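Saturday, January 19, 2019

The Diet, Day One
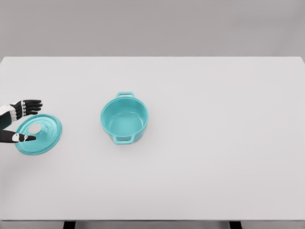

The turquoise pot, nothing in it.

Print this entry | E-mail this entry

So I am on a diet. I was not consulted. Juwita took me to the vet in Diltstead in that basket with the squeaky hinge, and a man with cold thumbs felt my ribs and said he couldn't find them. Well, look harder, I thought. I know where they are.

Now there is a bag of Hirum in the cupboard. Hirum is for the "mature indoor cat", according to Juwita, who read the whole label aloud as if I'd be pleased. I am neither mature nor indoor. I was on the shed roof on Thursday. It smells of cardboard and a bit of fish, though I have my doubts about the fish.

She says I'll feel like a kitten again by August. The same woman told me the flea drops wouldn't sting and the move to Parkum would be an adventure. It was 3 hours in the car and I was sick on a cushion.

Breakfast was a spoonful. I stared at it, then I stared at her. She said "that's what it says on the bag, Pelupessy", using my full name, so I knew there was no arguing. I ate it in case it was taken away and then sat by the fridge until eleven.

Tumelo came round after lunch and called me "big lad" while scratching under my chin. I let him, as he has been good for a bit of ham in the past. No ham. She'd got to him on the phone first. He did say he thought I was mostly fur, and I'd like that written down somewhere official.

There's a chart on the fridge door now with my weight on it and a line going downhill. Only the first dot is real. She drew the rest in with a ruler, and I don't see how she can know.

Tea was another spoonful, same cardboard. The tabby next door gets pilchards, I can smell them through the fence. I shall be calling on her tomorrow, early, before anyone's up with a spoon.

Print this entry | E-mail this entry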